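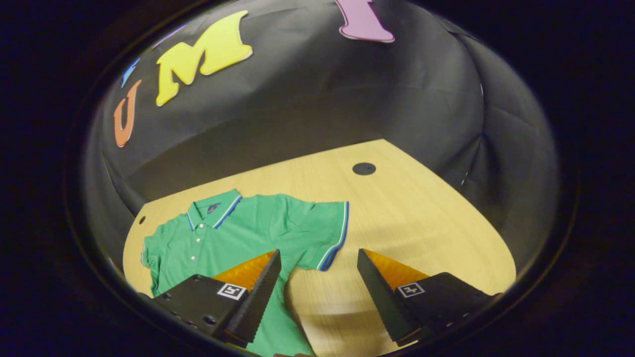

Green polo, laid flat on the table.

Tuesday, June 30, 2026

Women on local councils, coding notebook

Back at the Premen files this morning after too long away from them, and I'm glad I started early, because the building gets noisy once the summer course people come in. The plan was to finish the council minutes and start matching them against the interview transcripts. I got through the minutes and then got happily stuck on one question for most of the afternoon, so the matching will have to wait.

The question is what we mean by "spoke." In the Premen minutes a woman councilor is often written down as "present and in agreement," and the first round of coding counted that as speaking. I don't think it should! Agreement gets recorded for everybody at the end of an item, men included, and it seems to be the clerk's habit more than a record of anyone opening her mouth. I went back and recoded all 106 meetings with a separate column for it (column is called "agree_only", please leave the old one alone for now, I want to be able to compare). It took me up to lunch and a bit past it.

With the agreement entries pulled out, the reserved-seat members in Premen look a good deal quieter in the first year than we said in the December draft. They pick up in the second year, mostly on water and the school road, and hardly at all on the budget. Stanen goes the other way. The women there talk about money from the very first meeting, and two of them get an item onto the agenda before the summer break. I'd love to know why. My best guess is that Stanen had a savings group long before it had reserved seats, and people who have run a ledger together for years aren't shy about a budget line. That's a guess from reading between the lines of 4 transcripts, so nobody should quote me on it yet.

A note on the Tripathi index, for whoever picks this up next. It gives the same weight to chairing a meeting and to holding the chair's title, and in both towns those come apart. There's a stretch in Premen where the title belongs to a woman and the minutes have her husband opening and closing every session. I scored it both ways and kept both scores. I'd rather not use a single number in the write-up at all, but I know the index makes comparison with the older studies easier, so let's talk it over properly.

Gedari survey: the cleaned file has 400 households in it and the codebook still lists the old wording for question 2, the one about whether a woman in office "made a difference to you." The interviewers used the newer wording, "changed anything in your daily life," and people answer those very differently. I fixed the codebook and put the old text in the notes tab.

Still to do:
Match transcripts to minutes, Premen first
Ask for the missing Stanen pages (the gap is right after the election)
Second coder for the agreement entries – I've looked at them so long I don't trust my eye
Rewrite the paragraph on symbolic representation, it claims too much

Also the spare key to the file cabinet is back in the top drawer, under the stapler.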